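August
By Agnes Moen

Flattening Curled Printouts Before Binding

Laser printing dries one face of a sheet faster than the other, and the stack takes a curve toward the drier side. Binding a curled stack produces a fanned edge and uneven punching. The procedure below applies to 80 gsm office paper.

Let the stack cool in the output tray. Fan it, turn every second section over, and square the edges on a hard surface. 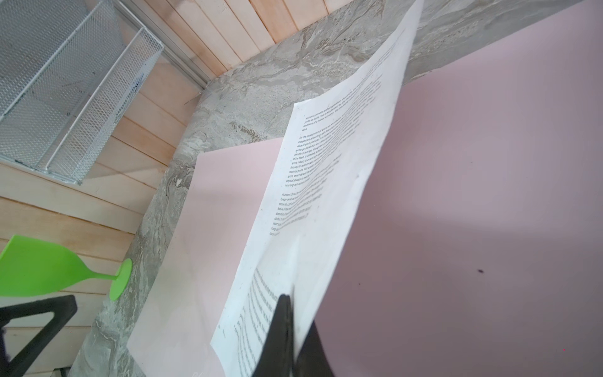 Moisture balance decides how long pressing takes. Keep the room below 66 percent relative humidity and leave the paper in it overnight. Check single sheets first. A page of ordinary paragraph text that bows in an arc when one edge is lifted can still be pressed, but a crease like the one in the lower part of this sheet will remain as a line, and the page should be reprinted.

Place the stack between two boards, load with 3 kg, and leave until morning. Do not heat the boards. Punch in sections of ten sheets, checking alignment after each.

Contact: Lindholm Print Room, Kenddale | © Lindholm | Back to top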